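What the open day at Nillonum left out

I went to the Nillonum open day on a Monday in September expecting to be sold something, and I was, though what they were selling kept changing as the afternoon went on. At the door it was greener recycling. By the coffee urn it was better jobs. By the time we reached the demonstration hall it was the future in general, and a young man in a branded fleece was telling us that refurbishing old computers by hand would soon seem as odd as washing sheets in a river.

For anyone who hasn't followed it, Nillonum takes in retired office machines, strips out what can be used again and sends the rest for scrap. Stileo supplies the arms. The two firms have spent the better part of two years teaching those arms to work inside an opened computer, and the open day was the first time the public had been let in to watch. There were 70 of us, split into groups and given a lanyard and a time slot. Mine was half past two.

I want to be fair about the work itself, which is harder than it sounds. The inside of a computer case was laid out for human fingers, and thin ones at that. Cables lie where the last person left them. No two models put the memory in quite the same place, and the latches that hold it are small bits of plastic that go brittle with age. I've broken one myself, at my own kitchen table, with all the time in the world and a good lamp. So when the arm came down into the case I leaned in along with everybody else.

Down it went, past the metalwork, and the black fingertip lined itself up towards the memory slots beside the processor. It was slow. I don't hold that against it, but I do hold it against the banner over our heads, which promised 900 machines a week.
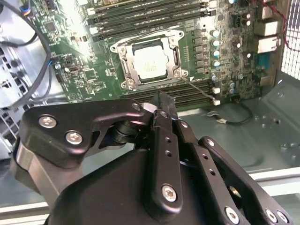

A reader called Nikolovski wrote to me after I mentioned the visit in my last column, and said I was missing the point about speed: a slow arm that runs all night beats a quick pair of hands that goes home at five, and anyone who has paid a night shift knows it. It's a decent argument and I've turned it over a good deal. My trouble is that I asked whether the arms run all night, and was told that at present they run when there's a technician beside them. So the arm goes home at five as well. It may one day stay on. I'd have liked the banner to say so.

The same thing happened with nearly every figure I was given. We were told the system had handled 929 computers in its trial. I asked what handled meant, and the answer was that each had been placed in front of the arm and "engaged with". How many had been stripped without a person stepping in? That number wasn't to hand. It could be emailed. I gave my address to two separate people and I'm still waiting for either of them.

I also asked who opens the cases. This sounds like a petty question, but if you've ever had the side off an old office computer you'll know that getting in can be half the battle, what with the odd screws and the panels that have to be slid just so. Every computer on show had been opened before we came into the hall. People open them, I was told, "for now". People also unpack them, wipe them down, sort them by model and take away the sorted parts at the end. If you drew the whole job on a sheet of paper, the arm's share would be a small patch in the middle.

None of this makes the machine a fraud. I think the engineers are clever and I think they know exactly how far they've got. One of them, when the fleece was out of earshot, told me cheerfully that cables were a nightmare and would be for years. I learned more from her in a minute than from the whole of the slide show, and I'd happily have spent my entire slot listening to her list what goes wrong.

What I object to is the way these days are put together. You're shown the bit that has been got ready for you, under good lights, at an hour that suits the machine, and then you're handed a leaflet about what it'll mean for the town. The council's people were in the group ahead of mine. They're being asked to help with the rent on a second building, out on the Urum estate, and 46 jobs are mentioned in the same paragraph of the leaflet, without a word on whether those are new posts or the ones already there with a different title.

I'd go again. I'd like to go on an ordinary working day, without the lanyard, and stand at the back for a full shift with a notebook and a flask. I asked about that as well, on my way out past the coffee urn - they said they'd look into it.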